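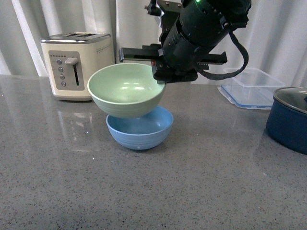
Bowl stacking: green bowl held by the rim over the blue one.

Hekavico Kitchen Set

Arm recordings and control scripts from the shared workshop at Iltmont. The arm is a home build that has been changed many times. The recordings cover simple handling of bowls, pots and food boxes on a kitchen worktop, and all of them were made by a person driving the arm by hand control. There is no autonomous running in this release.

Status

Version 2. Usable, with the gaps listed further down. Version 1 had a clock fault between the joint log and the video and should be deleted if you still have a copy.

Contents

episodes/ – one folder per recording, 828 in all
labels/ – one text file per episode, with the start and end of each grasp
scripts/ – replay, trimming and joint plots
calib/ – camera and arm calibration, one file per session
notes/ – build notes, wiring, list of parts changed

The label files mark 2,947 grasps. A grasp starts when the fingers begin to close and ends when they are fully open again. A failed pick is still counted and carries the word "miss" in the last column.

Tasks

There are 6 task names, used exactly as written here in the file names:

stack_bowls
unstack_bowls
move_bowl
lid_on_pot
lid_off_pot
box_to_side

In stack_bowls the held bowl goes into the one standing on the worktop. Which bowl is held changes between sessions, so read the colour from the label file and don't assume it from the folder name. The operator lowers the bowl until it touches, opens the fingers and backs off sideways. Backing off straight up tended to lift the bowl again on one finger, and the early episodes have a good deal of this.

The toaster is never a target in any task. Its position changes between sessions.

Arm and gripper

The two fingers are flat, with small teeth near the base. The teeth help with thick rims and do very little on thin ones. Grip force is set by motor current, and the limit for each session is in its calib file. The Pappas wrist section replaced our printed one in October and all of the current recordings were made with it.

The gripper cable runs outside the arm in a loop. It needs that slack for full wrist turn. Keep it clear of anything tall at the back of the worktop – it has pulled a lid off a box more than once, and those episodes are labelled "snag".

Running the replay

Install the packages in scripts/requirements.txt, then:

python scripts/replay.py episodes/NAME

By default this only draws the joint positions on screen. To send them to a real arm, add --live. Check the joint limits in scripts/limits.py first. They are set for our arm and will be wrong for yours. Have someone at the stop button for the first run of any episode.

Known problems

The worktop is polished and speckled, and reflects the overhead lights. Simple colour thresholds pick up the glare as an object, mostly with the pale bowls. We tried a matt cloth for a few sessions and went back to the bare top, as the cloth slid.

Clear boxes are hard to find in the video. Box outlines are not labelled.

The curtains behind the worktop let in uneven light. Exposure was left on automatic in the older sessions and locked in the later ones. The calib file says which.

Depth data is missing for all of lid_on_pot. The glass lids gave such poor readings that we stopped saving them.

Gripper current was logged at half rate until the Osside board was fitted. The replay script fills in the gaps, but the raw files are left as they were recorded.

Splits

None supplied. If you make your own, split by session and keep each session whole. Episodes from the same session share lighting and object positions.

Changes and reports

Please give the episode name and the script version when reporting a fault. Corrections to labels are welcome as plain text files in the same layout. Build questions go in the workshop's own thread, linked from notes/start.txt.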